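Highlighter bleed on laser-printed drawings, and which ink survives scanning
Board index > Document control > Markup and redlines
17 replies

setback_line
We keep a paper redline set for every job. Reviewers mark it in highlighter, then the set is scanned to grayscale PDF and filed. Two problems keep coming up. First, green comes out as a mid gray that competes with the hatching on section drawings. Second, on the newer paper stock the mark goes through to the back of the sheet, and on double-sided specs that makes the reverse page hard to read. The paper is Mazurek 100, which purchasing switched to in April. Before that we used Setar and did not see bleed at the same rate.

Scanner is set to grayscale, auto background off. I am looking for a marking convention that works on both paper and scan without buying everybody a tablet. 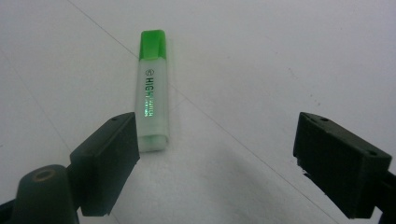
Posted by setback_line | Member | 415 posts | 3:17 pm

The green ones are what most reviewers reach for. I have no objection to the color on paper. My objection is only to what the scanner does with it.

tolerance_stack
Your scanner is doing what it is told. Grayscale conversion weights the color channels, and a saturated green lands darker than yellow under any of the usual weightings. Yellow reflects strongly in both red and green, so it converts to something close to paper white. That is why the old office rule was "yellow means checked, and checked marks may disappear." If the mark has to survive the scan, do not use yellow. If the mark must not interfere with the scan, use nothing else.

Pick which of those two you want before you pick a pen.

setback_line
Both, unfortunately. Checked items can vanish. Items with a comment need to stay.

tolerance_stack
Then yellow for checked and a red ballpoint for comments. No highlighter on comment items at all.

platen_gap
I disagree with going to grayscale in the first place. Scan in color, 300 dpi, and the question goes away. Storage is cheap. We scan everything in color and the green is plainly green in the PDF.

setback_line
The archive spec is grayscale. It is in the client contract and I can't change it for this.

platen_gap
Then scan twice. Color for the working file, grayscale for the archive.

tolerance_stack
Twice the feeding, twice the jams, and two files that will be confused with each other inside a month. I would not do it.

Damián Garrido
On the bleed. I ran the print room at Prelletti until last year and we tested this because the same complaint came in from estimating. What we changed, in order of effect:

Paper. Coated or heavily sized stock holds the ink at the surface. Lightly sized stock lets it wick. Wicking shows up as a soft edge on the mark before it shows up on the back, so look at the edges first.

Dwell. Ink load goes up sharply where the tip stops. Most of our show-through was at the start and end of the stroke, and very little in the middle.

Second passes. Going over a line again while the first pass is damp nearly always put ink through the sheet.

Toner smear is a separate matter. If black is dragging into the highlight, the print is underfused. Check the media type setting on the printer, which may still be set for the old stock.

setback_line
The edges are soft on the Mazurek. I had put that down to worn tips. I will check the media type too, I doubt it was touched when the paper changed.

platen_gap
Worn tips do the same thing. Try a new pen on both papers before blaming purchasing.
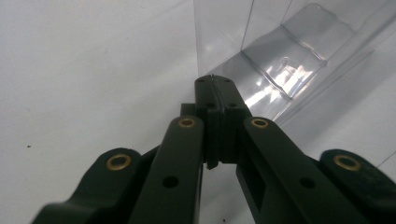 Dark green hand-held gripper with brass bushings, white surface behind.

setback_line
Results, new pen from the box, one pass, same pressure as near as I can manage. Setar: clean edge, faint shadow on the back. Mazurek: soft edge, legible color on the back. So it is the paper. The printer was still on the old media profile, now corrected, and the slight smear on the headings is gone.

Garrido, did you ever try dry highlighter pencils?

Damián Garrido
Yes. No bleed on any stock. The drawback was residue on the scanner glass, which gave us a thin vertical line down each page until it was cleaned. We used them for bound specs only and kept them away from the feeder. Plellutus sells a harder one that sheds less, but the mark is pale.

tolerance_stack
Pale is fine if it is only for checked items.

platen_gap
I still say color scans. But for a grayscale archive, yellow pencil for checked and red pen for comments is workable.

setback_line
Ordering a box of the yellow pencils for the spec reviewers. Drawings are single-sided, so those can stay with yellow ink. Green is off the redline sets from the next issue. I will post a sample scan when the first set comes back.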